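Visit to the Bridora shared workshop, Sep 27, 2022

Bridora is on the second floor of an old print shop on Baloyi Street. Members pay by the month and get a shelf, a key and use of the benches. Tekle Workneh let me in and showed me the saws first, then the carpeted room at the back where the quieter work is done.

The project there is called Urley, a pair of hand-held grippers that Tekle and Sizwe Mahlangu have been building since July. The fingers are black, with a brass grommet in each outer one. Soft things are the hard part, so most of the evening went on foam sheet and trash bags. 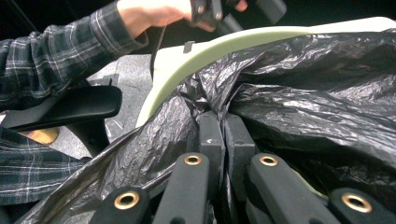 Urley at work on a black trash bag and a sheet of pale green foam.

Sizwe keeps a log of every grip. It stood at 836 entries when I arrived. Thin plastic gets its own pages – he wants 360 of those before they change the finger pads again. A motorized arm comes later, once they agree on a mount.

I stayed until 6. The workshop takes visitors by arrangement, 4 at a time, and there is parking behind the building.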